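How I sort out a fridge that's got away from me

I do this every April and again whenever I buy a second jar of something I already had. It takes me 70 minutes, start to finish, with the radio on and the kettle within reach.

Have a cool bag ready before you open the door. Mine came from the market in Flurnthorpe and holds a full drawer's worth, frozen stuff included. You'll also want a washing-up bowl of warm water, a couple of tea towels and a roll of masking tape.

Work one shelf at a time, top to bottom – crumbs fall, and you don't want to wipe the same glass twice. Empty the shelf, wipe it, dry it, and only then decide what's going back. Anything I can't name goes in the bin, and so does anything I've been saving for best for 6 months.

Jars first when you refill. I stand them together on a clear tray so I can slide the whole lot out (chilli flakes, sauces, the pickle I keep meaning to finish). Snacks are my weak spot! They breed. I tip them all out on the worktop, put the open packets in one box and move whatever doesn't need chilling to the cupboard. 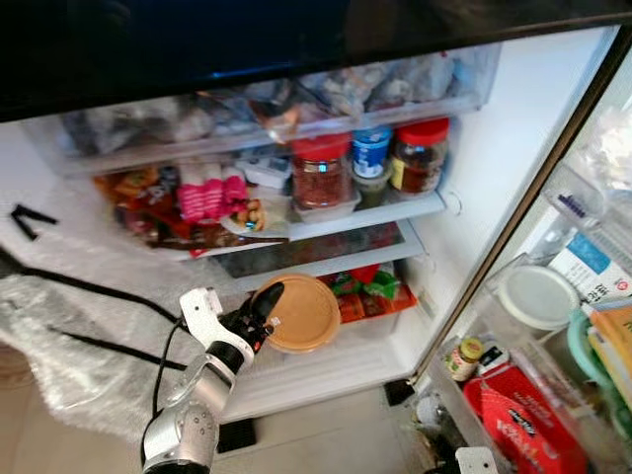
Meng wrote in to say that snack packets are better stood on end like files in a drawer, and that a see-through box near the bottom keeps them from sliding into the jars. I've tried it since and yes, you can read every label without digging.

Round tubs waste a lot of room, so give them the lowest level, where there's height to stack two. I bought 8 square Ollex boxes last year and they fit side by side much better, though my 800 ml one is too tall for the middle shelf – measure first.

Last job: a strip of masking tape on each tub with what it is and the month. Then shut the door and leave it alone for an hour so it can get cold again.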